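December 2018. Glaze and drying notes, back workshop

Kiln log first. The bisque on Friday went up cleanly and the cones matched the controller for once. Bottom shelf still lags the top. I have moved the half shelf down one prop height and left a wider gap at the back wall to see if that evens it out.

Main job today was the Daller white. Hafþór Snorradóttir mixed a fresh bucket from the new sack of feldspar and we both think it sits differently on the brush. Old bucket weighed in at 176 g per 100 ml. New one came out a bit thin, so I let it settle over lunch and took some water off the top. Passed it twice through the fine sieve. There was grit in the first pass, mostly from the lid, which wants scrubbing before anyone opens it again.

Dipped a row of test tiles in the old and the new, same count of three seconds, and marked the backs in iron oxide. O for old, N for new. Please don't wipe the backs, the oxide comes off on a damp sponge. I lost a whole set that way in May.

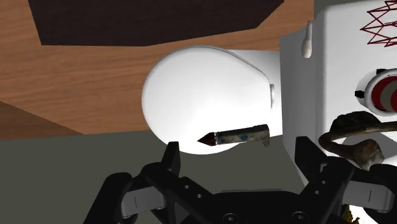

*White rounded piece on the wooden surface.*

Tile results will have to wait for the glaze firing. Before that, some thoughts on drying, which has been the real trouble this month.

The mugs from the Punton clay are cracking at the lower handle join. The ones made in the Grímsdóttir body are fine, same handles, same slip, same shelf. I had blamed the heater, but the cracked ones came from both ends of the rack. Wrapped a few loosely in dry-cleaning plastic and left the others open. Open ones were leather hard by the next morning, wrapped ones took two days more. Of the wrapped set only one shows a hairline, and that handle was pulled too thin anyway.

Hafþór thinks the Punton clay shrinks more than the bag claims. I rolled out shrinkage bars to check, with a 100 mm line scored in each. Two bars per body, drying between boards to keep them flat. Will measure when bone dry, again after bisque and again after glaze. Calipers are in the top drawer, not on the windowsill where they go rusty.
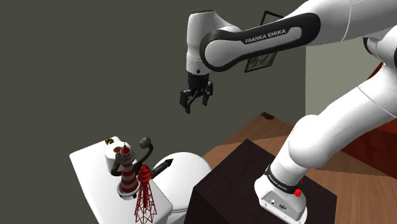 For now, score deeper on the Punton mugs and use slip made from the same clay. Someone has been using the grey slip from the joining tub on everything. It is a mix of whatever was left over, and I don't trust it on handles. I have made a small pot of the proper stuff and written PUNTON ONLY on the lid.

Firing plan for the glaze load, as it stands:

- slow to 503, vents open
- medium to top temperature, vents closed at dull red
- soak 20 minutes
- controller off, lid shut till it reads under 100

The soak is longer than last time. We had pinholes on the inside of the bowls, worst near the foot, and the longer soak may let them heal. If the pinholes stay I will go back and bisque hotter. Changing both at once would tell us nothing, so leave the bisque programme alone please.

Meter reading before switching on: 3,267. I will write the second one in when the load comes out. The last firing never got a closing figure and I can't split the bill without it.
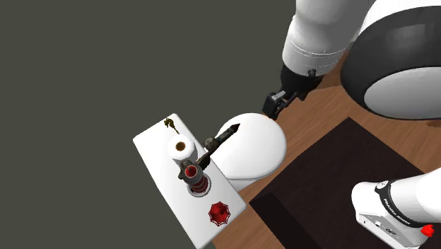
Wax resist is nearly finished. What is left has gone stringy and drags on the foot rings. A drop of water helped but it still beaded in places, so I trimmed those by hand with a wet sponge. Ordered another bottle from Natia along with cones and a bag of alumina for the bats. They said end of the week.

Bats: two have old glaze drips near the edge. Ground the worst one back with the rubbing brick, goggles and mask on, outside. Second one still to do. Kiln wash after that, two thin coats, brushed in opposite directions.

Left to do:

- scrub the Daller lid
- grind and wash second bat
- measure bars when dry (Hafþór has the sheet)
- throw out the old joining tub once the Punton slip has been tried on a few more handles

Reclaim bin is full again. I'll wedge it on Thursday if the plaster slab has dried out by then.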